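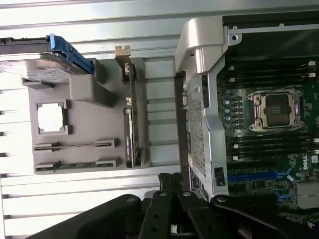 *Dell-Board mit leerem CPU-Sockel, oben und unten die RAM-Bänke*

So, kurzer Zwischenstand, muss gleich los. Prandby durch! Endlich. Nach 96 Stunden laut Spielstand, davon gefühlt die Hälfte im Hafen von Dikside, weil ich den blöden Kompass nicht gefunden hab. Lag im Boot. Im ersten Boot. Das Boot, mit dem man ANKOMMT.

Für alle, die es nicht kennen: Handelssimulation mit Seeschlachten, Draufsicht, spielt 1648. Kam damals auf fünf Disketten, Nummer 4 war bei mir immer die Zicke. Grafik so lala, auch für die Zeit. Braun auf Braun, dazwischen Meer. Aber die Musik! Im Kontor läuft ein kleines Cembalo-Stück, das krieg ich seit Samstag nicht mehr aus dem Kopf.

Angefangen hab ich als Kind, bin nie über die zweite Karte rausgekommen. Handbuch war weg, und ohne Handbuch kein Kopierschutz, also immer raten bei der Wappenabfrage. Diesmal mit Scan vom Handbuch. Ging gleich viel besser, wer hätte das gedacht.

Was gut gealtert ist: der Handel. Salz billig in Moltari kaufen, in Dikside teuer los werden, zurück mit Tuch. Simpel, macht aber süchtig. Preise schwanken glaubwürdig, und wenn man eine Stadt zuschüttet, fällt der Preis wochenlang. Da können sich neuere Spiele was abschauen.

Was nicht: die Seeschlachten. Wind kommt irgendwie immer von vorn. Gegner drehen auf der Stelle, ich nicht. Hab am Ende nur noch geentert, anders gings nicht. Und das Speichern nur im Heimathafen ist eine Frechheit, zweimal die komplette Flotte verloren wegen eines einzigen Sturms. 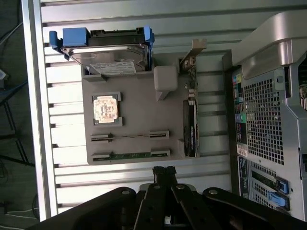 *Festplatte im Träger mit blauen Laschen, darunter der Prozessor*

Das Ende übrigens: ein Standbild und drei Zeilen Text. Mehr nicht. Fand ich trotzdem schön, irgendwie. Man sitzt da nachts um eins und liest, dass der Rat einem ein Haus schenkt.

Als nächstes kommt Adeleke dran, vom gleichen Studio, zwei Jahre später erschienen. Soll deutlich schwerer sein und eine richtige Handlung haben. Hab bisher nur das Intro gesehn und die Steuerung verflucht, alles auf dem Ziffernblock. Wer Tipps für die erste Karte hat, bitte in die Kommentare, aber ohne Spoiler zum Leuchtturm!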